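Robotics > Grippers > Hand-held > Satti gripper

Satti gripper

The Satti is a two-finger hand-held gripper used in pairs to record manipulation tasks without a robot arm. It was developed at the Ustdale workshop in Mundunstead and is usually compared with the older Fillano, which has the same jaw layout but a heavier handle. Each unit has a black body, black fingers and a gray mounting plate drilled with small screw holes.

Thin wire is one of the standard trial materials. A coat hanger lying flat on a white board gives the fingers very little to close on, and the hook and the straight bar call for different approach angles.

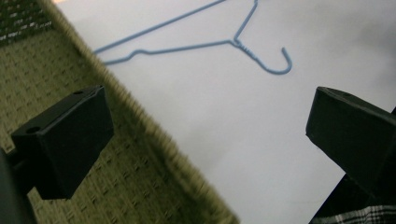 The Ustdale comparison covered 1,352 recorded grasps, of which 242 were on wire. Operators worked with one gripper in each hand. A grasp was counted as a miss if the wire slipped out of the jaws within two seconds or if a fingertip dragged on the board. The Fillano missed more often on flat wire — its tips are thicker — but did as well as the Satti on boxes and folded cloth.

Camera position was tested separately. A view from the gripper itself shows the fingertips closely but can lose much of a long object, so a second view from head height was added for the two-handed tasks. 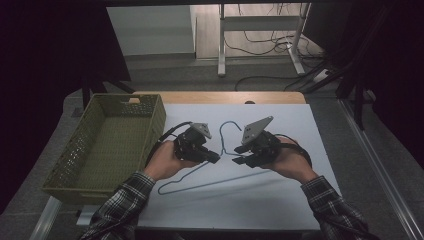 Cable routing changed between versions. In the first, the cable left the handle near the thumb and limited wrist rotation. The current version moves the exit point back and weighs 14 grams more. Fingers can be swapped between versions — the mounting plates cannot.

Related articles
Fillano gripper
Parallel jaw
Wrist camera
Thin-object grasping

14 shares | 2 comments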